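3.2 What couples told us about timing

I went into this part of the study thinking the invitation was the thing that set the guest list in motion. Boy, was I wrong! We mailed our survey to 200 couples who had married in Gultivton or Dasau, and 180 of them wrote back, many with long notes in the margins (I read every one). Most had told their guests the date well before any card went out, by phone or at a family dinner – and then worried for months that half the family had forgotten it.
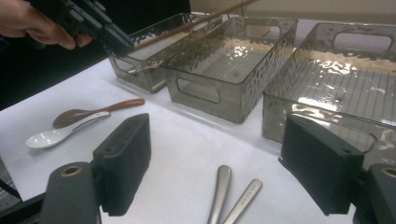
So I started sorting the notes by how far guests had to travel. Couples with relatives in Wenia sent a save-the-date card far more often than couples whose families all lived in town, and they sent it earlier too. November weddings were the odd ones out. People seemed to treat them as holiday trips, and the cards went out late or not at all.

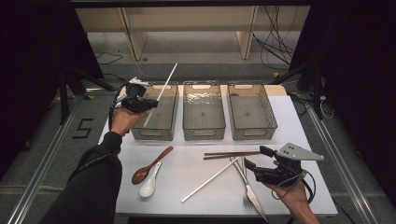

One bride wrote that her aunt had booked a cruise for the same week and blamed the missing card, though the whole family had talked about the date at Easter. I got a lot of stories like that one, and I've grouped them under "told but not written" in my notes.
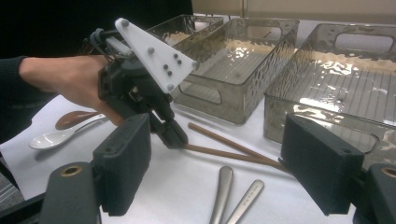

Figure 4. A hand-held gripper pinching two wooden chopsticks on a white table, with three gray baskets behind.

The Humphreys print shop kindly let me look through its order book as well, all 2709 orders of it, and the pattern there is close to what the couples said. Cards with a photo were ordered earlier than plain ones. I can't say the photo is the cause, of course – couples who book a photographer early may just be early with everything! I come back to that in the next section, where I split the orders by season and by the size of the party.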